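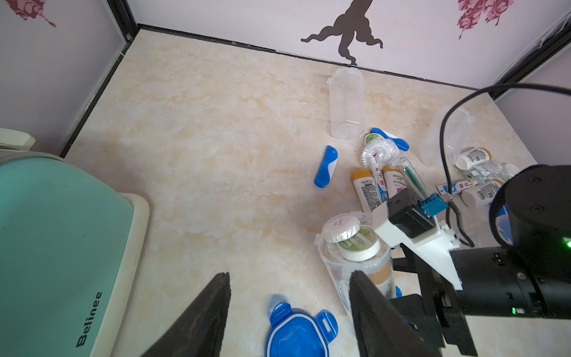
Do you need to have soldered anything before you join the student project?

Anyone can start without it. Volker shows people the connectors in the first session, and most of the work after that is driving the arms and writing up what they did.

Hello all, Jörg here. I'm putting that at the top as three people asked me the same thing at the door last time, and I'd like it in the list archive where I can point at it. Volker wrote this a while back and I never answered properly, so here goes:

> From: Volker Hamann
> To: the Birstead robot class list
>
> Jörg, can you tell people what the tidy-up task is going to be for the
> Sendano round? I've got the second-years asking if it's boxes again and
> the first-years asking what boxes. Also what do we do about glass? I'm all
> for it but I'd like it decided before somebody's parent asks me. And is
> the toaster staying in? It takes up half the left arm's reach.
>
> V.

It isn't boxes again! It's bathroom and kitchen bits, all jumbled together on the marble top, and each pair has to sort as much as they can in 8 minutes. I chose tubes and pill bottles and so on because they all fail in their own way. Toothpaste tubes bend when you squeeze them. Round bottles roll off if you come in even slightly crooked. The comb is the one everybody thinks will be easy, and it's so flat that you end up pushing it about with both fingertips and muttering (I did, for most of an evening, with the tea going cold next to me).

On glass – I say keep it, small pieces only, and with the speed limit switched on. The shot glass and the little jar with the cork are the best teachers we've got. When they're lying on their sides and touching, you have to decide which one you want before you go near either, and watching two students argue that out is half the reason I do this. If you close on both, you've got neither. Come down over the one with more space beside it and leave the other where it is.
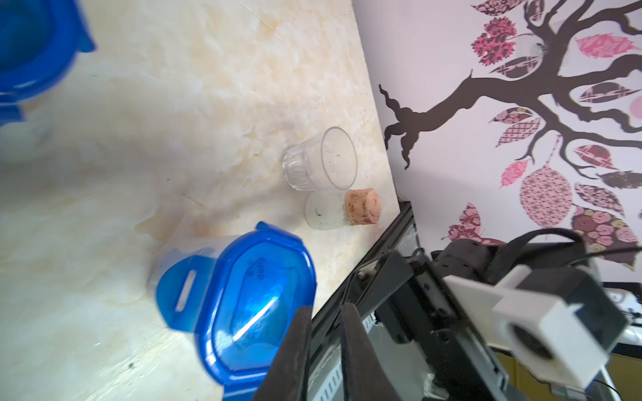

What's staying and what's going

The toaster stays, Volker. I know, I know. But an arm that only works on a bare table isn't much use to anyone, and going round a big thing that's in the way is worth practising. The Stöcker rules give points for leaving "furniture" where you found it, and we lost the lot on that at Teden, so a toaster by the left arm is just what we need.

The lunchbox lids stay too. Getting a lid flat on a box with one arm holding the box and the other doing the lid is the bonus task, and I'd like every pair to have tried it by the end of May even if they never get the tabs to click.

I'd drop the sponge. It has beaten no one.

I've also been asked to pass on the piece that's going in the college newsletter. It's Volker's and I haven't touched it apart from the spelling of my own name.
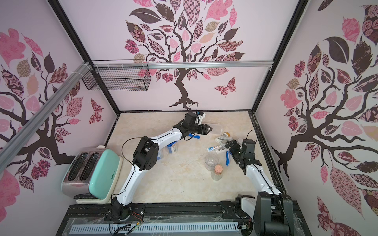 By Volker Hamann, for the Birstead newsletter

We run two arms on a shared rail, with trees up the walls and a toaster on the table, and on class evenings there's a queue to use them. Each pair of students takes one arm apiece. They have to talk to each other the whole time, as there's only one table and both arms can reach the middle of it.

What surprised me this year is how quickly they stop looking at the arm and start looking at the object. In the first week everyone stares at the elbow. A few weeks on they're saying things like "it's going to tip towards you" before the fingers have closed on the glass. Our logbook has 412 entries so far, a good many of them in pencil and several of them rude about corks. The aim is 700 before the Sendano round, and I think we'll get there if people remember to write down the misses as well as the pick-ups.

Places in the class are capped at 30. We'd love to see more people from the textiles and catering courses, who tend to be better at this than the engineers and far more patient.

(Me again.) I'd quibble with "far more patient" but the rest is spot on. One thing to sort out between us: handing over. We've been letting the two grippers meet over the middle with the box between them, and it's lovely to watch, but whoever's on the right keeps creeping in early. Could we agree that the left arm calls it? A plain "yours" and then the other one moves. Teden do something with hand signals and I couldn't make head or tail of it.

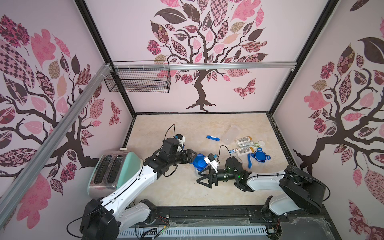 Who writes up the session when a pair has finished?

The person who drove the right arm writes it up, and the left-arm driver reads it through and initials it. Please do it before you leave, as by the next morning you'll only remember the bit that annoyed you.

I'll be in from 17:15 if anyone wants extra time on the lids. Bring your own biscuits, the tin's been got at again.

Jörg Schmieder

Last updated: May, 21:05
3 replies · 2 shares

Recent in this list
Re: Speed limit, and who keeps turning it off
Lift share to Teden
Stöcker rules: what counts as furniture?
Pencils for the logbook
Sendano round, draft running order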